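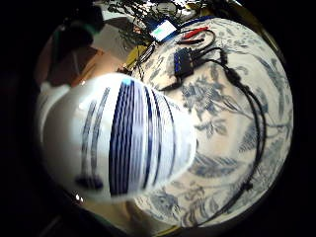
Cleaning and Storing Vases, Jars and Other Glazed Pieces

By Vega Requena
Updated Saturday, January 13, 2024

Most vases get damaged in the sink. The tap is hard, the basin is hard, and a soapy glaze is slippery. If you change one habit, change where you wash them. A plastic dishpan on the counter, with a folded towel in the bottom, is safer than any sink I have used.

These tips are for everyday glazed pieces in sound condition. Anything old, repaired or worth real money should be dusted with a soft brush and otherwise left to a conservator.

Before you start

Take off rings, watches and bracelets. Roll up loose sleeves. Clear a space on the counter for the clean piece and lay a dry towel there before your hands are wet.

Check for cracks in good light. Turn the piece slowly and look at the neck and foot as well as the body. Then tap it gently with a knuckle. A clear ring is a good sign. A dull sound can mean a hairline crack or an old repair, and old glue can let go in warm water. Wipe those pieces with a barely damp cloth instead.

Look at any gold trim separately. Gilding is often laid on top of the glaze and will rub off with scrubbing powder, a rough sponge or repeated trips through the dishwasher. Blue decoration under the glaze is much tougher, but you can't always tell by looking which kind you have. Treat it all as the delicate kind.

Washing

Use lukewarm water and a few drops of plain dish soap. Very hot water on a cold pot can crack it, so let anything that has been in a garage or on a windowsill in December come up to room temperature first.

Wash with a soft cloth. For raised patterns and handles, a baby toothbrush works well. Always hold the body of the piece with one hand underneath. Never pick up a vase by the rim or a pot by the handle, even when it is empty.

Rinse with clean lukewarm water from a jug. Dry the outside with a cotton dish towel, then leave the piece on its side on a folded towel until the inside is dry. Narrow necks can take two days. If you are in a hurry, push a twist of paper towel down the neck and leave the end sticking out so you can pull it back.

The white ring inside

A chalky line at the old water level is mineral scale. Fill the vase past the line with equal parts white vinegar and warm water and leave it for an hour. Pour it out, rub with a bottle brush, and repeat if needed. Keep vinegar away from gilding and from any glaze that already looks crazed or dull.

For the slimy film left by flower stems, add a spoonful of baking soda, fill with warm water and let it stand overnight. Uncooked rice is the old answer for a neck too narrow for a brush. Put in a small handful with a little soapy water, cover the top with your palm and swirl. Swirl gently – shaking a thin vase is asking for trouble.

Do not use bleach on crazed pottery. It gets into the fine lines and is very hard to rinse out. Adoración Salcedo, who taught the pottery class I took, used to keep a ruined cream pitcher on the shelf by the door to make that point.

Plants and planters

A glazed pot with no drain hole is best used as an outer cover. Keep the plant in its plastic nursery pot and set that inside. Lift it out to water, let it drain in the sink, and put it back. Once a month tip out whatever has collected in the bottom. 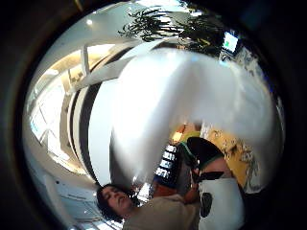
Narrow-leaved plants collect dust too, and it falls on everything beneath them. Dust the leaves first with a dry paintbrush, then do the pots and the shelf. Working from the top down saves doing the shelf twice.

Put felt pads or a cork mat under anything that stands on wood. Unglazed feet scratch, and they also pass moisture. A white bloom on a varnished table usually means the pot was put back before the base had dried.

Glossy white surfaces

Plain white is easy to wash and hard to get looking clean. The trouble is nearly always too much product. Wipe once with a microfiber cloth wrung out in warm water, then straight away with a dry one. Leave out the polish and the window spray, which build up into a film that shows every touch.

For a greasy mark, use one drop of dish soap on a damp cloth, wipe, rinse the cloth and wipe again. Gray metal scuffs from spoons and faucets can be rubbed out with a paste of baking soda and water and a light finger. Test it first where it won't show.
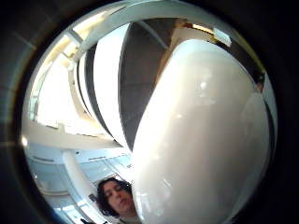
Smudges on a glossy white surface come off best with a damp cloth, then a dry one.

Storage

Never stack vases one inside another. Stand them upright in a box with dividers, heaviest at the bottom, and wrap each one in plain tissue or an old pillowcase. Newspaper ink can rub off on pale glazes. Bubble wrap is fine for moving house but can leave marks if it stays on for years.

Wrap lids separately and put them in the same box as the jar they belong to. A strip of masking tape on the box is enough of a label. Don't put tape on the piece itself.

On open shelves, keep the tall pieces at the back and leave a finger's width between neighbors. If the shelf shakes when a door closes, a small ball of museum putty under the foot will hold a light vase. To remove it later, twist slowly and lift. Pulling straight up can take a chip out of the foot.

Empty floor vases tip easily. A cloth bag of clean sand in the bottom steadies them, and it lifts out in one go when you want to wash the inside.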